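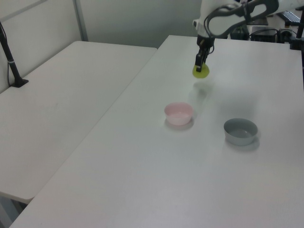

Rosa Schälchen, graues Schälchen, dahinter das gelbgrüne Scheibchen.

README · Dateien · Änderungen · Kontakt

Oktober, von Levente Sárközi

# Tundorcombe: Schälchen auf weißem Tisch

Hallo zusammen! Ich habe endlich mal aufgeschrieben, was in diesem Ordner liegt (Miklós Simon hat oft genug gefragt). Es geht um kleines Geschirr und flache runde Sachen auf weißen Tischen, insgesamt 2.414 Bilder in sieben Ordnern.

## Was drin ist

- `schalen/`: die kleinen runden, auch die in Rosa und Grau
- `flach/`: Scheiben, Deckel und alles, was so ähnlich aussieht
- `gemischt/`: beides zusammen, bis zu 352 Bilder pro Durchgang

Die übrigen vier Ordner sind ältere Sortierungen, die lasse ich erst mal stehen.

## Farben

Das Grau geht außen ziemlich ins Blaue, innen ist es heller. Bei mir heißt es trotzdem überall `grau`. Ottó Boros wollte `blaugrau`, da haben wir lange hin und her geschrieben! Gelbgrün bleibt `gelbgruen`, bitte ohne Umlaut.

## Noch offen

Schatten sind nicht markiert. Wer Lust hat: Csaba Mészáros sammelt Korrekturen, am liebsten als kleine Textdatei pro Ordner.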